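Ticket 142: Skimby does not send the booking confirmation to customers
Opened by: Haris Golob
Assigned to: Ye-rin Wi
Priority: normal
Status: waiting for customer

Haris Golob wrote on Dec 23, 2019:

Hello, we use Skimby for table bookings in our tea shop, Cha. From Saturday evening the customers do not receive the confirmation e-mail. The booking itself is saved and I can see it in the calendar. I tried with 4 different addresses, two of them my own. I also looked in the spam folder and found nothing there. The reminder e-mail, which goes out one day before, still arrives normally.
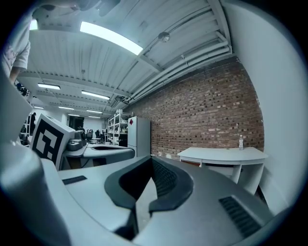
In June we changed our mail provider to Flarkier, but after that all worked well for months, so I am not sure if it is connected. On Saturday I only edited the text of the confirmation and added our holiday opening hours.

Ye-rin Wi replied:

Hello Haris, thank you for the clear report. I checked the outgoing log. Your confirmations are created but they stay in the queue with the error "template field not closed". Please open Settings, Messages, Confirmation and look at the line with the guest name. One curly bracket is missing at the end. The reminder uses another template.

Haris Golob replied:

You are right, I must have deleted it together with the old hours. I corrected it and saved. A new test booking was confirmed after 30 seconds. What happens with the messages which are still in the queue? Some of these guests come tomorrow.

Ye-rin Wi replied:

I can release them from our side, but they would go out with the old broken text. Would you like me to rebuild them first with the corrected template? Please confirm and I will do it today.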